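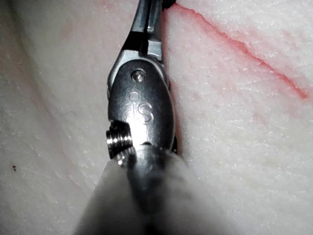
Subject: Re: wrist camera or overhead view for small jaw grippers?
From: Idalina Arruda
Date: April 12, 2022

Hello all,

Tesfamariam wrote:
> We are setting up two arms for soft material work and can only
> afford to do one camera properly. Does a camera down at the wrist
> earn its keep, or does the instrument just block everything you
> want to see? Also, has anyone run the Porwood controller next to
> the Andora one on the same arm? Ours stutters at low speed and I
> can't tell if it is the controller or me.

Oh, I have been hoping someone would ask this! We have spent most of the month on exactly these two questions and I am still rather excited about it.

Camera first. Yes, the instrument gets in the way. With ours the shaft is so close to the lens that it is a blur at the bottom of the view, and the metal housing fills the middle. I expected to hate that. But what you get in return is the material right beside the tool, close enough to follow a thin dark gap along the metal, or a fine red line on a pale surface, and you simply can't do that from overhead. From the top camera at our bench the same patch is a whitish smear with a stick in it.

Two warnings. Polished metal throws the light straight back at you when the lamp sits near the lens, and our lettering on the housing washes out a bit (still readable, and clearly legible despite the glare). We have turned the lamp down twice and I think it could go down again. The other one is depth. When the jaws are pressed into something soft I find it very hard to judge how far in they are from the wrist view alone, so if you can scrape together even a cheap second camera from the side, do it. It doesn't need to be good, it just needs to be somewhere else!

Now the controllers. We ran 600 short moves on each, same arm, same gripper, same soft pad material: approach, close, lift a little, let go. The Porwood stuttered on slow approaches for us too, so it may well not be you. It went away almost completely when we raised the smoothing setting from 2 to 7. At 8 the arm began to feel lazy and overshot when I changed direction quickly, so we went back to 7 and stayed there. The Andora was smooth from the start, but I find its grip adjustment coarse. It goes from "barely holding" to "squashing it" in one click, and on soft stuff that matters to me more than a bit of stutter.

If I had to choose tonight I'd take the Porwood with the smoothing up. Ask me again in July, when we've had the Stulmont arm on the bench for a while. It has a stiffer wrist and I have a feeling the whole comparison might flip (wouldn't that be fun).

One thing I'd love to hear back: what are you using for the soft material, and are you cutting slits in it beforehand or pushing on a whole surface? Our results for the two were different enough that I now write it down for every run. I can send you our settings file and the run sheet if you want them, just write to me off list.

Best wishes,
Idalina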